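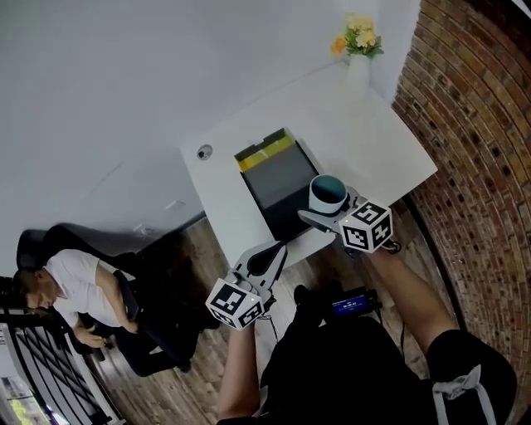
White desk by the brick wall, August. Tray, cup, flowers.

Notes on the desk corner while I still remember what we decided. I moved the tray to the middle of the desktop, so the grommet hole stays free for the lamp cord when the Zikholm lamp finally shows up (order 727, still no word from them). Do-yoon Tak wanted everything shoved against the wall, and we went back and forth on it for a silly amount of time!
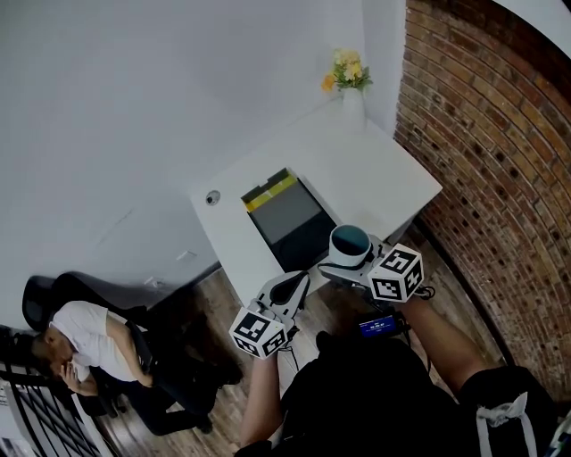 The cup needs a fixed home, and I'd like it to be the tray. The dark teal inside is easy to spot against all that white, and the tray's yellow strip makes a good marker for which side faces the wall. The flowers can keep the far corner – I like them there, and they're well out of elbow range.

Still open: a liner for the tray. Parano has one in gray felt, 2 mm thick, and Condori sells a cork one that I think would hold up better to coffee.

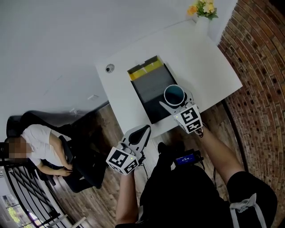

Do-yoon votes felt. I'm going to cut a paper template first and try it for a few days before we buy either one. Also need to ask Virnstead if they still have the 66 cm shelf, for the wall over the chair.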